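Unit 2: Editing a Truck Mod

Open the Godetti base truck and save a copy before changing the axle file. Keep the triangle count under 1,479.
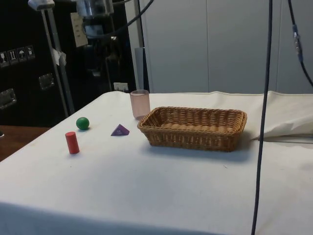
Collision Boxes

Each axle needs its own collision box — Clondik will not load without one. Draw it longer than it is wide, like the purple block, and line it up with the chassis.

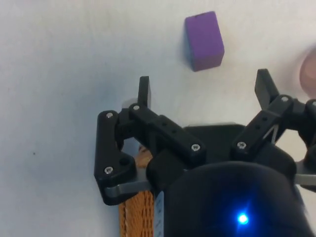 Wheel offsets go in the second tab. Start at 790 and test on a flat road. If the box shows as a plain purple block, the texture path is missing.

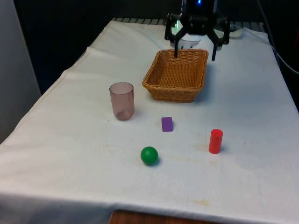 Page 15

Export to Fosadix and check the log.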